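Rastogi 双臂插花数据集：故障说明与使用须知

本说明随数据一起发布，主要交代采集期间右臂夹爪延迟释放的问题，以及受影响的片段怎样处理。整理人 Keabetswe Mofokeng，控制端排查由 Czesław Adamczyk 完成。最后修订：2019年6月9日。

数据概况

任务为双臂整理花瓶中的人造花，包括夹取花茎、调整朝向、松开、退回。共 728 段，其中 648 段通过检查，放在 clean 目录；其余放在 fault 目录，没有删除。每段包含固定机位视频、两臂关节角、夹爪开合指令和夹爪实际开度。采集地点为 Prulville 工作间。

故障现象

松开指令发出后，右夹爪没有马上张开，手臂却已按计划后退，花茎被一并拖走。最严重的一次，玻璃花瓶被带倒，水流到地面，操作员按下急停。没有人受伤，导轨旁的电路板断电擦干后重新测试，结果正常。

左臂使用同一版程序，没有出现同样的问题。
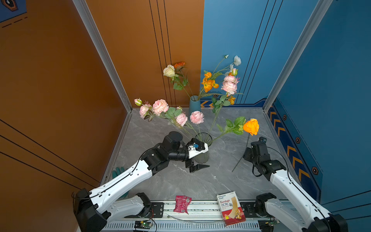 为什么急停之后夹爪还夹着花茎？

急停切断的是手臂各关节的运动，夹爪由单独的控制板供电，会保持最后一次收到的指令。要取下花茎，先确认两臂已停稳，再在控制端手动发送松开指令，不要用手硬拽。

原因

右夹爪的指令与状态回传共用一条串口，回传频率设得过高，松开指令在队列里排队。程序只等固定时间，不核对实际开度就开始后退。日志里最长的一次延迟为 3 秒。

已做的修改

回传频率调低，松开指令改为优先发送。后退前必须读到夹爪张开，读不到就原地停住并报警。新程序在 Clinurcombe 的备用台上连续运行 6 小时，没有再出现延迟。fault 目录里的数据全部来自旧程序，clean 目录新旧都有，版本号写在各段的 meta 文件中。

使用时注意

fault 目录不要直接用于模仿学习，里面的后退动作是在夹爪未张开时执行的。做异常检测可以用，延迟起点已标在 events 文件里，由人工逐段核对。

两类文件的时间戳不同源，视频用主机时间，夹爪开度用控制板时间，对齐脚本为 align.py。急停前后的片段可能缺少若干条开度记录，脚本会留空，不做插值。

在自己的设备上回放轨迹之前，先把花瓶里的水倒掉，并降低速度跑一遍。回放期间人不要进入两臂的活动范围。

已知遗留问题

旧程序的报警记录没有区分左右臂，只能对照关节数据判断。Brustance 格式的导出暂时不含 events 文件，需要的话请用原始格式。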